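Four weeks of folding towels

2 November 2023

Since September I have a second occupation in the evenings, and my neighbours would probably find it strange. I fold towels and other clothes with a gripper in my hand, and every fold is recorded, so that later a robot arm can learn from it. Several readers asked me to write more about it after my short note last month, so I will try to do it properly.

The project is called Florari. It is small, it is run from Midardale, and I joined it because I wanted to learn how such a collection is made from the beginning, before the training and the nice graphs. I have worked with data for many years, but always with data which somebody else had already collected. I opened the file, I complained about the file, and I cleaned it. Now I am the one who makes the file, and I complain less.

The method is simple to explain. The person holds the gripper and does the job with it, as if the gripper was the hand of the robot. The camera on the tool sees what the gripper sees, and the movement of the tool is saved together with the picture. There is no robot in my home, and this was important for me, as my bedroom is not large. One attempt from start to end we call an episode. A good episode of a towel is short. A bad one can be very long, and you know it is bad a long time before it is finished.

My part of the plan is 1,500 episodes. The whole of Florari wants 4,000 before the first serious training, and on the evening I write this we have 2,584 together. I will not say who is the slowest collector, but I can see the table and I know my own row.

I expected that the difficult thing would be my hand. In the first evenings it really was. The gripper has two fingers with soft pads, and with two fingers you cannot do what you do with five. You cannot smooth the cloth with your palm. You cannot feel if you have one layer or two between the pads, you must look. I pinched two layers very often, and then half of the towel came with me when I wanted only the corner. After a week my hand understood it, and I started to approach the corner lower and more from the side.

What stayed difficult is the variety. At the beginning I prepared everything very nicely. I took one towel, I put it flat in the same place, I made the same fold, and I was proud of my rhythm. I sent 198 episodes like this. The answer from the project was polite, but clear: they were almost the same episode 198 times. A model which learns from them will know my one towel in my one place, and it will be lost when the towel is turned a little. They kept a small part and I did the rest again.

After that I changed my habits. I work on the bed with the printed cover, I leave the other clothes where they are, and I let the towel begin in positions which I would not choose myself. 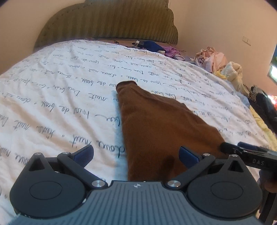

Pads open, with the brown towel between them. The writing on the duvet wishes good night in French.

The cover with the handwriting was a discussion by itself. One opinion was that a plain sheet is better, because the edge of the cloth is easier to find on it. The other opinion, which is also mine, was that people do not live on plain sheets. Somebody who buys a folding machine one day will have flowers, stripes, children's drawings, or "bisou" written under the laundry. If the model has never seen letters behind a towel, it may take a dark line of writing for an edge. I do not know if this really happens, I only suspect it. So I do part of my episodes on this cover and part on a plain blanket, and I write in the notes which one it was.

The notes deserve a paragraph too. For every group of episodes I fill in a form in a program called Kan. I write the kind of cloth, the surface, the light, and whether I failed. In the beginning I deleted my failures, as I was a little ashamed of them. Then I read the instructions again (I should have read them better the first time) and saw that the failures must stay, with the mark "failed", and that a failure which I repaired in the same episode is especially welcome. If the corner slips out and I go back and take it again, the model can see how one goes back. My clean episodes cannot show this. Now when I lose a corner I do not stop, I continue calmly and try to save the fold. It is a pleasant feeling to be allowed to make mistakes at work.

Some small things which I have learned and which may help others who do the same:

Move slower than is natural for you, but do not stop in the air. When I think too long with the gripper above the cloth, the recording is full of waiting, and a model can learn waiting very well.

Begin from the narrow end sometimes. I always started from the wide end, and I noticed it only when I watched my own recordings.

Clean the pads. Terry cloth leaves small fibres, and with fibres the grip is different in the evening than it was at the start.

Change the other things near the towel as well, between the groups. A shirt on the left today, something pink on the right tomorrow.

Make a pause before your wrist asks for it. I do two groups, then tea, then one more group. When I did three without tea, the third was always the worst, and it is visible in the form.

A reader asked if I am paid. There is a small sum for each accepted episode, and it is not the reason I do it. Another reader asked if I am not afraid of giving away the inside of my home. I thought about this before I signed. The recordings show my bed and my laundry, so I take away letters, photographs and anything with an address before I begin. I also asked how long the material is kept, and I received a written answer, which I advise everybody to ask for.

Next month we will try the same task with the Edura pads, which are narrower and should take a single layer more easily. The old episodes will be kept and the new ones will be marked separately in Kan. I still have the pillowcases to do before that, and I have been avoiding them, as a pillowcase has an inside and my two fingers always find it.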